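Cold water hands: how do you cope with getting changed after?
Posted in Open Water & Sea Swimming

roltholm_dipper

Hi all, first post so be gentle! I've been swimming in the bay at Roltholm since August and I'm properly hooked, but now the temperature's dropping my hands have stopped working once I'm out. I'm fine in the water (well, fine-ish), then I get back to my bag and can't do a zip, can't tie a lace, can't even get the lid off my flask. Last Wednesday I sat on the steps for ages with one sock half on, laughing at myself, but it wasn't all that funny by the end.

I've got thin gloves, 2 mm I think, and a bobble hat for afterwards. I normally swim 500 metres along the buoys and back in. Should I be buying thicker gloves, swimming less, or is there a knack to it? I don't really want to wear a full wetsuit if I can help it.

masley_breaststroker

It does get easier but some of it is just how you pack. I lay everything out in the order I'm going to put it on, so the top layer is on the top of the pile, all turned the right way out before I go in. No zips, no laces, no bra (sorry), nothing with a button. Big jogging bottoms, slip-on boots, a fleece that goes over the head. I loosen the flask lid a quarter turn before I swim and stand it upright in a welly.

Gloves wise, go thicker. I had thin ones for two winters and they were useless, then got a thicker pair from the shop in Lullard and wished I'd done it sooner. Make sure they're snug at the wrist, mine flushed with water every stroke until I swapped down a size. Mittens are warmer again but you feel like a seal.

And do cut the distance! I'll happily do 2000 metres in summer, and by the middle of winter I'm in and out before the dog's noticed. Top half dry and dressed first, then worry about your legs. Don't go for a hot shower straight away either, I felt really faint once doing that. There's a lady in our group who's 88 and she's dressed and on her second biscuit before the rest of us have found our towels, and she puts it all down to getting out while she still feels good.

If your fingers go white and stay white for ages it's worth mentioning to your GP, mine turned out to be Raynaud's.

kaewkla_paddler

Just get used to it, everyone's hands go. Vaseline?

tidetable_tim_ish

Don't bother with Vaseline, you'll only get it all over your goggles. I agree with most of what masley_breaststroker said, though I'm less keen on the thick gloves for front crawl, they tire my shoulders out something rotten. I wear the thin ones and put a hot water bottle in my bag wrapped round my clothes, so everything's toasty when I get back to it. Hands go in the warm jumper first, under the armpits for a bit, then I start on the rest.

The other thing is wind. I used to change on the open side of the slipway because that's where everybody leaves their bags, and moving round behind the wall made more difference than any of the kit I'd bought. Have a look where it's sheltered before you get in, and take something to stand on, an old car mat is perfect.

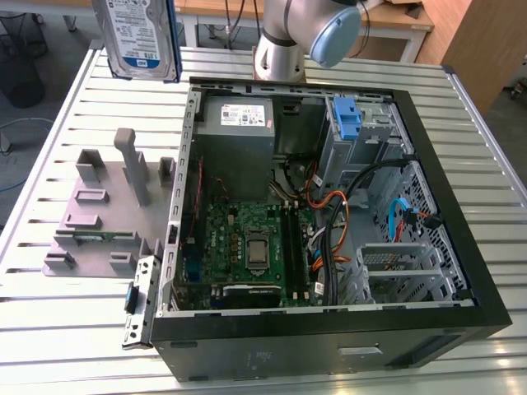 Oh, and swim with someone if you can. Even if they're hopeless at swimming they can still do your flask lid.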